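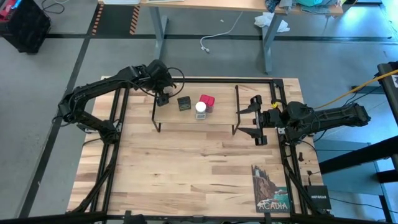

Ticket 938: Disputed offshore blocks drawn on the wrong side of the claim line

Status: Solved, left open for comments
Opened: 29/07/2020
Product: Zestel map viewer, territorial claims layer
Reported by: Bollside (blog on sea borders and energy politics)

Problem
We run a blog about maritime disputes, and our readers love the claims map. It's the most visited page we have! After we loaded the June set of exploration blocks, several of them jumped east and landed in water that the other government claims. For a site like ours that's a serious mistake. A reader on either side could fairly say we had picked a winner.

What we tried first
- Cleared the browser cache. No change.
- Turned off the fishing zones layer. No change, but the page got a lot faster (nice bonus).
- Loaded the blocks file by itself, with no claims layer. The blocks moved back to where the tender notice puts them!
- Put the claims layer back on. Blocks wrong again.

Reply from Zestel support
Great report, thank you. The third test helped a lot. Please send us the blocks file and tell us which base sheets you're using. Also check whether the file has more than 2000 corner points, as the viewer splits anything bigger than that into parts.

Bollside
File sent. It's well under the limit. The base sheets are the Nordin west and Nordin east ones, and the claims lines come from Sustside.
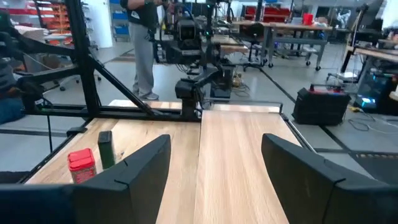

The claims layer takes its position from whichever base sheet loads first, and that's where things go wrong. Nordin west and Nordin east are separate files with their own starting points, and the viewer has to join them along one shared line. They should lie like the two wooden boards in the photo, side by side and meeting at a seam. On your page the east sheet was sliding over the west one, so every block near the join got carried along with it. The Sustside lines were fine the whole time.

Fix
1. Open Layer settings and remove both Nordin sheets.
2. Add Nordin west, save, then add Nordin east.
3. Set "Join at" to the shared line and tick "Lock position".
4. Reload the claims layer, then the blocks.
5. Wait 15 minutes for the public map to update.

Bollside
It worked on the first go – every block is back where the notice says, and the overlap with the rival claim shows up beautifully. We've added a short correction under the map for readers who saw the old version. One small thing left: the legend still says "agreed boundary" for the dashed line, and neither government has agreed to anything. Can we change that text ourselves?

Zestel support
Yes, you can! Go to Legend, then Labels, and type over it. "Claimed limit" fits on one line on phones.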